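Jae-in Song
@jaeinsong_makes
September 14, 2024

1/ ok so we finally have a real workroom and I need to talk about the ceiling. yes, the ceiling. mute me now if you must

2/ Do-yoon and I signed for the place at the start of September and I fell for it because of what's overhead. White, all these parallel beams going off into the distance, thin conduits and cables running along in plain sight. I could lie on the floor and look at it for an hour (I have)

3/ Do-yoon Hyun, a man of few opinions, had exactly one opinion: "it'll be cold in winter." Thank you Do-yoon

12 replies · 59 likes

4/ The landlord offered to put in a drop ceiling, like those speckled office tiles? I said no so fast I think I scared him. You lose all the height and then every time you want to move a light you're up there pushing tiles around and getting crumbs in your eyes. We had that at the Orkton building and I'm never going back

5/ Lights took forever to agree on!! I wanted pendants everywhere, dark shades, cozy, very cafe. Do-yoon wanted tubes everywhere so he can see what he's doing. We went back and forth for 5 days, mostly by text, while sitting in the same room

6/ So we did both. Fluorescent tube up over the work tables, pendants farther back, and then the big black mural on the white wall so it doesn't feel like a dentist's office 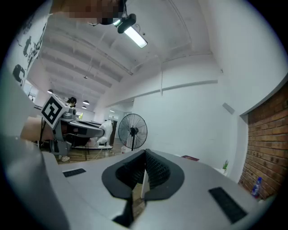 7/ The pendants are from Maeng, secondhand, and I love them so much. Dark shades with that glow underneath, even in the daytime. Two of them hang close together and people keep asking if I'm going to spread them out. I am not! I like them chatting to each other

8/ The mural came with the place. The last tenants were a print outfit called Mosik and they left us this huge bold black thing, shapes that are sort of letters and sort of not. Do-yoon wants to paint over it. We took a vote and it was 1 to 1 so it stays

9/ Things still on the list: a dimmer for the pendants, a ladder that doesn't wobble, and some kind of rug. I measured for the rug 2 times and got different numbers so that's on hold

10/ If you've got an exposed ceiling, how do you dust the beams?? My aunt says a paint roller with a sock on it. I have 20 odd socks and no better plan

4 replies · 2 shares

11/ Update: the sock thing works but wear a hat. Going to Asitley for dumplings, will answer lamp questions after

Contact · © Jae-in Song · Back to top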